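# Contra a sapateira

Tenho uma opinião impopular sobre sapatos: acho que quase todo mundo os guarda mal porque os guarda em móveis feitos para isso. A sapateira é um objeto otimista. Supõe uma família em que cada um chega da rua, abre uma gavetinha basculante e deposita o par, de bico para cima, como quem devolve um livro à biblioteca. Na minha casa a gavetinha emperrou em novembro e ninguém sentiu falta.

A que eu comprei, uma Vamero de catálogo, custou 200 reais e prometia lugar para uma centopeia de hábitos modestos. Cabiam os sapatos sociais, que ninguém usa. As sandálias, usadas todo dia, não cabiam: as tiras engatavam na porta e a sola grossa teimava em ficar de fora. Mudaram-se para o corredor, onde vivem até hoje em regime de semiliberdade.

Minha tese é que o sapato precisa de uma superfície, e que a melhor superfície é a mais simples. Uma tábua clara, com um pouco de veio para disfarçar o pó, resolve mais do que 89 centímetros de móvel com dobradiça.

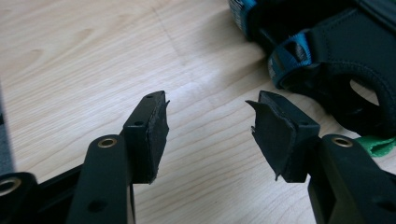 *Tampo de madeira clara, com o veio em diagonal.*

Já ouço a objeção: sapato em cima da mesa dá azar. Minha avó acreditava nisso com uma firmeza que não dedicava a nenhum outro assunto, religião inclusive. Respeito a superstição, que no fundo é higiene com melhor assessoria de imprensa. Mas limpar sandália agachado no chão da área de serviço, aos 63 anos, dá um azar muito mais imediato, que começa na lombar e termina na farmácia. Passo um pano na mesa depois e considero a dívida espiritual quitada.

O segundo elemento é a banqueta baixa. Falo daquelas de plástico, com um tampo em cima, uma prateleira embaixo e um vão no meio. O fabricante quer que a gente suba nela para alcançar o armário. Pode ser. Só que aquele vão é uma sapateira que teve a decência de não se anunciar: entra um par, às vezes dois, sem porta, sem trilho, sem manual em quatro idiomas. 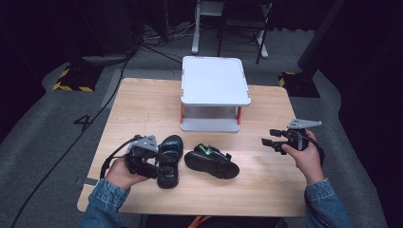 Foto: Arquivo Diltadham / Reprodução

Duas sandálias pretas, uma com detalhes azuis, outra com uma tira verde bem viva, e uma banqueta branca de pés alaranjados. Não preciso de mais mobília para defender meu caso. A que está deitada de lado mostra a sola, e sola é a parte do calçado que a sapateira esconde com mais zelo, embora seja a única que merece inspeção.

Reconheço os limites do sistema. Bota não entra no vão, visita repara, e a banqueta, uma vez ocupada, deixa de servir para alcançar o armário – o que explica por que não vejo a minha fôrma de pudim há algum tempo. Também admito que o corredor continua com sandálias, agora por convicção.

A sapateira eu anunciei por 75 reais. Apareceu um interessado, perguntou se a gavetinha abria, e eu, que sou homem honesto, respondi que dependia do dia. Ela segue aqui, guardando os sapatos sociais e um guarda-chuva quebrado.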